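Milcombe packing room moves to paper-covered tables

Prosterach has changed the way its plastic cups are boxed at Milcombe. Since April the tables have been covered with large sheets of white paper, replaced at the end of each shift. The cups go into upright cardboard cartons, and the top flaps stay open until the contents have been checked. The room handled 3,373 cartons in the first month and 3,940 in the second.

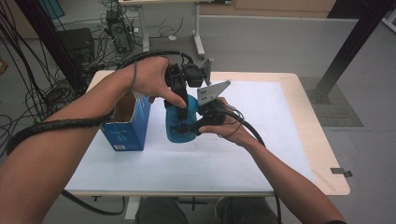
Somtochukwu Olatunji would have preferred a shorter carton, as the tall one makes it harder to set a cup down flat on the base, and has asked for a trial of one before the next order is placed.

The trial will run for 10 working days on six tables. Cartons for the Trindale site are not affected — these are still packed from the older stock.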